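Sorting the Offcuts: A Talk About Blocks, Bins and Wear

10/24/26

The workshop at Nevden makes painted blocks for people who test packing methods. The blocks are long, plain and sold in two colors, green and red. They are meant to be dropped, piled, pulled out and dropped again, and the firm's reputation rests on how little they change while this is done to them.

The woman who runs the finishing room agreed to an interview on the condition that it stay with the work. She came to Nevden from Albridge, where she cut shelving parts, and she still talks about tolerances in the way of someone who had cabinets sent back.

"A block is six faces and twelve edges," she said. "The faces are easy. All of the trouble is in the edges."

Each blank is cut long, left on a rack to settle, then trimmed to final length. The edges are broken with a fine abrasive before any paint goes on. A sharp edge holds very little paint, she explained, and what it does hold comes off at the first knock. Once an edge is bare, the block starts to mark whatever it lands on.

The current order is for 1248 blocks, split evenly by color. She would have preferred a single color. "Red covers in 3 coats. Green wants the same number on paper, but you see the roller marks in it, so we go back and sand. The green half of any order takes longer."

Asked why customers want two colors at all, she was brief. Some sort by color. Some use one color for the part that is wanted and the other for the part that is in the way. A few only want to be able to tell last year's blocks from this year's. The shop doesn't ask.

The paint came up several times. Nevden used a gloss finish until May, when it moved to a flatter one from Nazari. The gloss looked better on delivery and worse after a month. Scratches in a gloss surface catch the light from every side, and customers sent blocks back that were well within size.

"The flat finish hides handling," she said. "It doesn't prevent it. I want that written down, as the sales sheet says something else."

Much of the conversation was about bins. Nevden doesn't make them, but it is asked about them constantly, and she keeps notes on which ones come back into the discussion. Her view is that sheet metal is the correct choice for long blocks and that most people pick too small a footprint.

"If the block is more than half the width of the floor, it has only a few ways to lie down. You get the same pile over and over. Give it room and it will come to rest at any angle it likes. Then you have a real pile."

She is less interested in wall height. A tall wall keeps blocks in, but it also makes the corners hard to reach, and a block lying flat along the base of a wall is the most awkward one to pick up. There is no gap behind it. A hand can roll it forward with a fingertip. Anything stiffer needs a slope or a bit of luck.

The wear on a bin tells her more than the customer's report does. Long parts strike a wall low down, end first, and the marks collect there in a band. The upper part can stay bright for years. Floors go cloudy in patches, and the patches show where things are being set down.
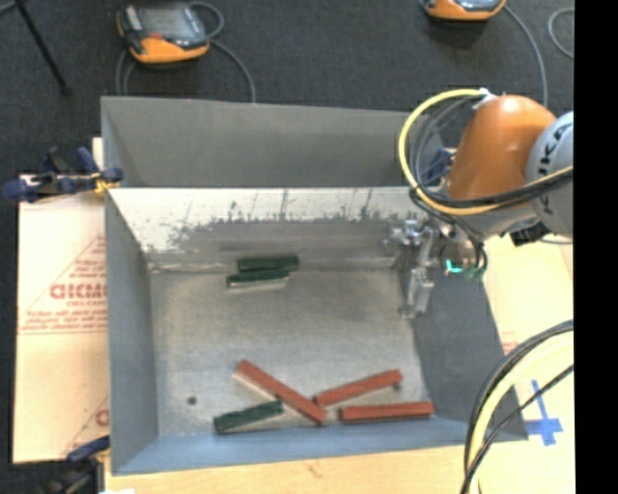 Green and red blocks in a sheet-metal bin. The scuffing is on the lower part of the back wall.

"Look at the back wall and then at the side wall on the left," she said. "One is scratched to pieces at the bottom and the other is smooth. I'd ask about that before I asked about anything else."

She also pointed to the two green blocks near the back. Close pairs like that are where paint damage starts, in her experience – one block is pulled, its edge drags along the face of its neighbor, and both need touching up. She advises customers to wipe the bin floor before every session. Grit does more harm than impact.

Her own test is simple. A block from each batch is dropped 2000 times from bench height onto bare steel, then measured at both ends and in the middle. The limit for lost paint is set by weight. A batch that fails is stripped and recoated, which costs more than the blocks are worth, and she has done it twice.

Clokitz, the distributor, has asked for a third color. She has refused so far. The drying room holds 70 racks and all of them are in use.

"Maybe next year," she said. "Not yellow, though. Yellow shows everything."

Comments

benchdog44
Good to see someone say it about edges. We break ours by hand and the paint lasts far longer.

R. in shipping
Does the flat finish pick up gray marks from the metal? Ours did, with a different paint. It came off with a damp cloth but it was slow work.

millwright_t
Agree on the footprint. We went one size up and stopped getting the same pile every time.

planer
What abrasive for the edges? The article just says fine.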